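**Deposit back after moving out early? Landlord is going quiet**

Posted by Maëlle Carrier, 13th May

Hi all, hoping somebody has been through this. I rented a one bedroom on Rathjen Street, lease was supposed to run through the summer. Got a job offer in Vundanstead in April and had to go fast. Gave written notice (email, plus a paper copy under the office door), landlord said fine, he had someone ready to take the place. Great. Moved out, cleaned, dropped the keys.

Deposit was $1607. Have not seen a cent of it. First he said the check was in the mail. Then he said he had to "look at the carpet." Now nothing, two emails and a voicemail.
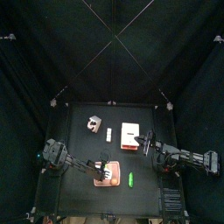
The carpet was already worn when I moved in, there's a line about it on the move-in sheet, which I have. No pets, no smoking. One nail hole in the hallway that I filled. I don't think I painted over it, so ok, maybe that.

Things I'm not sure about:

- does leaving early mean he gets to keep the whole thing, even if the new tenant moved in right after?
- he doesn't have my new address in writing, only over the phone. Does that matter
- do I send a letter or go straight to small claims? I'm 3 hours away now so every trip is a day off work

Lease says deposit is "returned less damages and unpaid rent." Nothing about an early leaving fee, I've read it top to bottom. Rent was paid through my last month. I do have the email where he says he's fine with me going.

Any help appreciated, I need that money for the deposit on the new place, which I already borrowed for.

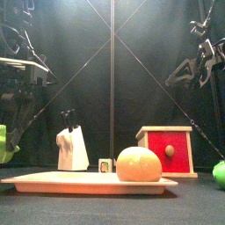 **Junach**

The address thing matters more than you'd think. In a lot of states the clock for returning the deposit doesn't start until you've given a forwarding address in writing. So do that today. Certified mail, return receipt, keep the green card when it comes back.

Put in the same letter:

1. your name, the old address, the date you gave back the keys
2. the amount, $1607
3. your new mailing address
4. a date you want the money by. I gave mine 14 days
5. that you'll file in small claims if it doesn't show up

Keep it dull. No insults, no story about the borrowed money. If it does go to court the judge is going to read that letter, and you want to look like the calm one.

On leaving early: depends where you are. In most places he can charge you for rent he really lost, and if somebody took over the next week he lost a week at most. But he has to say so, with a list. Ask him for the itemized list in the letter too. Where I live if they miss the deadline for the list they lose the right to keep any of it. Look up your state's rule, search the state name + "security deposit return" and use the court or attorney general page, skip the blogs.

Worn carpet is normal wear. A filled nail hole is nothing, maybe a few bucks of paint.

Small claims fee here was $66 and I got it back when I won. Some courts let you appear by video now, call the clerk and ask before you plan on the drive.

Dont sign or cash anything that says "payment in full" if it's short, ask the clerk about that first.
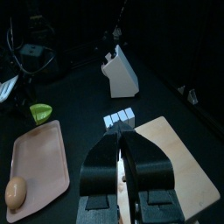 **Staria**

just call him every day til he pays. worked for my sister

also tell the new tenant, they should know what there dealing with

*Edit:* ok Junach's letter is better, do that one. But take screenshots of the emails before anything else, my old landlord's office switched systems and the whole message portal went away, move-in photos too. I had nothing to show and ended up settling for half.

**Maëlle Carrier**

Thank you both. Letter is written, going to the post office on my lunch break. Found the state page, it does say forwarding address in writing, so I guess the clock never started. Annoying but ok.

Leaving the new tenant out of it. Will update when I hear back.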